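Plants and Tables: the Workshop Pages

Welcome to our small gallery. I collect in it the plants that live with us at the workshop, together with the tables on which they stand. We are a small group called Namska, and we share one large hall with a concrete floor. Such a floor is practical, but it is also grey and a little sad, so in September I started to bring plants. These pages are for our friends who ask me how the plants are doing, and also for people who want to put something green in a working place and do not know where to start.

The first plant was the cactus in the white pot with six sides. I bought it at Gresa, the garden shop near the tram stop, and I carried it back in my arms with my thick winter gloves on. It was sold without a name label. I have compared it with pictures in my plant book and I still have no certain answer, therefore I call it simply the column cactus. The pot is from Ccori. They make it in grey and in white, and I took the white one, which looks very nice beside light wood.

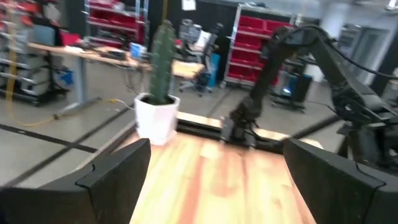
How often should a cactus like this be watered?
Once in three weeks is enough from spring to autumn, and in the cold months even less. I push a dry stick deep into the soil, and when it comes out clean, I give water slowly until it reaches the bottom. After this I pour away what has collected in the saucer.

A back corner of the table is a good place for a plant with spines. The front must stay free for the work, and I do not like to reach over the cactus to take something. In the first week I had it near the front, and I paid for this mistake with one afternoon and a pair of tweezers.

Now some words about the table, as several readers have written to me about it. The top is light wood of the butcher-block kind, and I rub it with oil from Pidel 4 times a year. I put on a thin layer with an old cotton cloth, wait 32 minutes by the kitchen timer and wipe off all that the wood did not drink. Next morning I do it a second time. The number 32 has no science in it, it is only the length of a radio programme which I like.

If you wish to do the same at home, please do not fold the oily cloths and throw them in the bin. They can become hot by themselves and start a fire. I lay mine flat outside until they are fully dry.

Orange and green are my favourite colours on pale wood. Small orange peppers look cheerful on it, and a kiwi has that soft brown skin which makes you want to touch it. When food is on the table, I look well where the knife is lying before I begin to move other things. For cutting I recommend a separate board, because knife marks in an oiled top fill with dirt and are hard to clean. I learned this on my own kitchen table, where one corner had to be sanded again by hand.
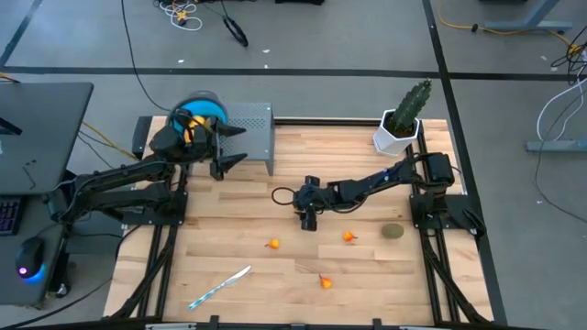 Kiwis I buy when they are still hard, and I let them become ripe slowly. If you are in a hurry, put them in a paper bag with an apple and look at them each evening. Peppers do not need such help. They should be firm, with a smooth skin and a green stem, and I wash them only shortly before eating.

To repot the cactus is my task for next spring. I have bought already a bag of gritty soil at Gresa, and I will wrap the plant in folded newspaper before I lift it. The white pot will be used again if the roots have still enough space in it. If not, I must ask at Ccori for the same form in a larger size.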